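Home | Projects | Reports | Downloads | Contact

Trimus perception and control, interim report
February
Submitted by the Clotitz software group

Work in this period covered the grasp state estimator and the planner interface. Both now run against the wrist camera stream. The gripper occupies a large part of every wrist view, so masking was handled first.
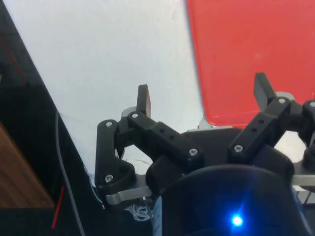
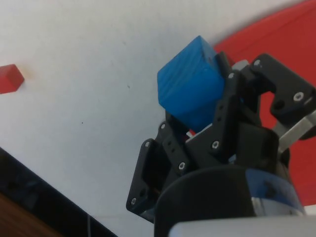 Wrist camera views, the second with a blue cube in the gripper.

1. Perception. The static gripper mask was replaced with one computed from joint positions. The linkage is projected into the image at each control tick and those pixels are dropped before segmentation. The old mask removed too much of the area between the fingertips and left the estimator with little to work on when an object was held. We labeled 299 wrist images by hand for regression testing. Screw heads are still reported as small objects under strong side light. A size filter is in review.

2. Control. Finger closing is now limited by motor current with a position timeout as fallback. The timeout is set to 3 seconds in the configuration file. The estimator reports open, closed or holding, and the planner no longer infers these from the last command sent.

3. Planning. Risine was moved to version 5 of the message format. Two modules still use the previous version through an adapter, to be removed once the Marciniak logging tools have been ported. Replanning after a lost grasp is implemented in simulation only.

Open items: object rotation inside the grasp is not estimated, and the place routine assumes a level object. This affects stacking. We propose to move the orientation work ahead of the operator interface in the next period, with no change to the total budget. Approval is requested before the interface work starts.

Previous report | Next report | Back to list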